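Rules for a House That Isn't There: Safe Practice in Simulated Indoor Navigation
Final project report, robotics practice elective

1. Why we wrote rules

Our group was given a simulated house, a navigation planner called Pidutora, and one semester. By the end of the first week we had a planner that reached most of its goals and three people who disagreed on what "reached" meant. Our advisor, Wenceslao Cabral, suggested we stop tuning and write down some rules. We had hoped for a suggestion with more graphics in it.

The rules cover speed in hallways, behavior near open doors, and what has to be logged before a run counts. Hallways came first, as most of our arguments took place in one. 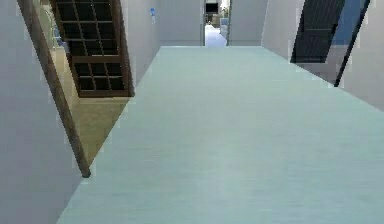 Why set a speed limit in a simulator, where a crash costs nothing?
The limit is there for the people who will reuse the planner on hardware. A habit learned at full speed tends to stay in the settings file long after everyone has forgotten who put it there.

2. Clearance

Rule 4 says the planner must treat every object as solid out to its widest point. We adopted it after Cenano, our collision checker, spent an evening approving paths based on simple boxes. A box is a fine model of a box. A cart has a spoked wheel, a pointed shaft reaching forward above the floor, and legs underneath, and a path that respects only the main body will go straight through the shaft. The checker now uses the full outline, which is slower and much less embarrassing.

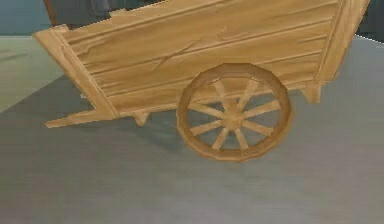
Delwyn Merrick

3. Doors and doorways

An open door is the worst kind of obstacle, being partly an invitation. Under our rules the robot slows before any doorway, whether or not it plans to go in, and may not cut the corner on the way past. We tested this over 94 runs and threw out the ones where somebody had edited the map halfway through. (It was me, twice.)

The far room at the end of the hall also gets its own entry in the log — a new room means a new check of the floor ahead. 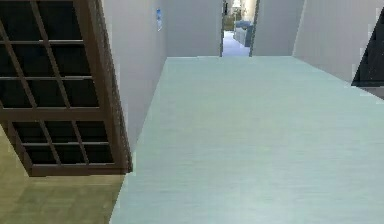

What should happen when the planner cannot tell whether something is a floor?
It should stop and record the spot as unknown. Guessing is allowed only in a run marked as exploratory, and those runs stay out of the results.

4. Logging

Every run gets a seed, a map version, and a plain sentence on why it ended. The plain sentence was the hardest rule to enforce. Early entries include "bad" and "see above," with nothing above. Runs are capped at 3000 steps, and hitting the cap counts as a failure even if the robot was getting close. Open floor was no easier to log than clutter, and our longest entry concerns a room with one cabinet.
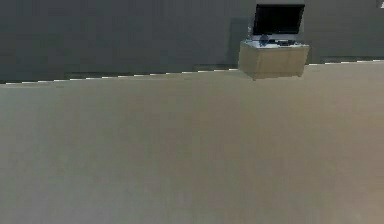 Figure 4. Open floor, with a cabinet and a black screen at the wall.

5. What we would change

Rule 7, on naming files, should be Rule 1. We would also write the rules before the code, as the course handout recommends on its first page.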